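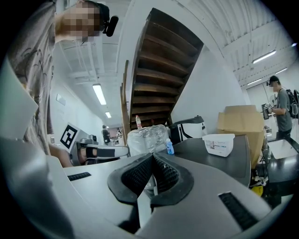
Chapter 6. Hand-Held Gripper Kits

6.1 What the kit contains

A hand-held gripper kit lets an operator record manipulation tasks without a robot arm on site. The product used throughout this chapter is the Prellen kit, sold by Gernon in a single-hand and a two-hand version. Both use the same gripper body: a pale shell with ventilation slots in its upper faces and a pair of black padded fingers with a textured mesh surface. The fingers close toward each other in a V. A marker card with a black square pattern can be mounted on the device for position tracking.

The two-hand version lists at $3000 and the single-hand version at $1589. Spare finger pads are ordered separately. Prices are those in the Gernon catalog of Jun 3, 2024.

6.2 Service plans

Gernon offers two plans. Under the Kurian plan, the buyer records and stores all data locally. Under the Tremance plan, the buyer uploads recordings and receives aligned trajectories in return. The Tremance plan covers 300 recordings per month; further recordings are billed singly.

6.3 Choosing a work site

The kit can be used in ordinary rooms. Before purchase, check the following:

Lighting. Ceiling fixtures should light the work surface evenly.
Clearance. Two operators working close together need room to lean and turn.
Objects. Bottles, lidded containers and cartons are suitable first items. Clear plastic is harder to track than printed card.

Section 6.4 compares the finger pads after 2000 closing cycles and gives the procedure for replacing them.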